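Ralia Compact Washer: Owner's Guide
Section 4. Your First Loads
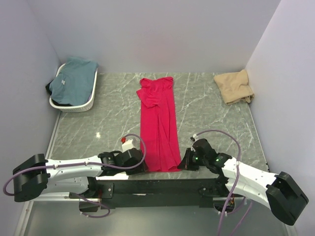

Fig. 4-1. Teal shirt in the basket, red-pink garment on the tabletop.

By now your Ralia should be level, hooked up, and through its empty rinse cycle (if you skipped that one, please go back to Section 3 — it only takes 27 minutes, and it clears out any dust left from the factory and the trip to your home). What follows is the part most people are eager to get to, and we'd like your first few loads to go smoothly, so pour yourself a cup of coffee and read this through once before you start.

4.1 Sorting

1. Make three piles: lights, darks, and brights. Reds and strong pinks belong with the brights, and anything new should be washed alone the first two or three times.
2. Read the care label on each item. If the label has faded away to nothing, use the Gentle program on Cold and you'll rarely go wrong.
3. Empty every pocket. Tissues are the usual trouble, along with coins, hairpins, and those tiny pencils from the hardware store.
4. Close zippers and hooks, and turn jeans and printed shirts inside out.

Note: Bras and anything with thin straps should go in a mesh bag. The small bag packed with your washer fits two or three items comfortably.

4.2 Loading the drum

1. Open the door all the way until you feel it click.
2. Shake each piece out and drop it in one at a time. A rolled-up sheet will stay rolled up, and it'll come out soapy in the middle.
3. Fill the drum no more than three-quarters full. You should be able to lay your hand flat on top of the clothes with room to spare.
4. Run a finger around the rubber door seal to check for a stray sock, then push the door firmly shut.

CAUTION: Never wash items that have been soaked or spotted with gasoline, paint thinner, or cooking oil. They can catch fire in the dryer later, even after a full wash.

4.3 Adding detergent

1. Pull the drawer out toward you. The left compartment is for detergent, and the small one on the right is for softener.
2. Pour detergent up to the first line for a half load or the second line for a full one. Use only detergent marked HE.
3. Slide the drawer closed slowly so nothing splashes over into the softener side.

Note: More soap won't give you cleaner clothes, tempting as it is after a weekend of yard work. If you see suds on the glass at the end, run Rinse & Spin and use less next time.

4.4 Choosing a program

Everyday — 44 minutes, for cottons and mixed loads.
Gentle — 40 minutes, for knits, blouses, and swimwear.
Rinse & Spin — for hand-washed items and extra rinsing.

The spin speed is set to 1,000 rpm on Everyday. To lower it, press Spin until the light beside the speed you want comes on.

1. Turn the dial to your program.
2. Press Temp to pick Cold, Warm, or Hot.
3. Press and hold Start for two seconds. The door will lock, and you'll hear the water come in shortly after.

If you remember a sock after you've started — we all do it — press Pause and wait for the lock light to go out before you pull on the door. When the water is too high, the door will stay locked, and the sock will have to wait for the next load.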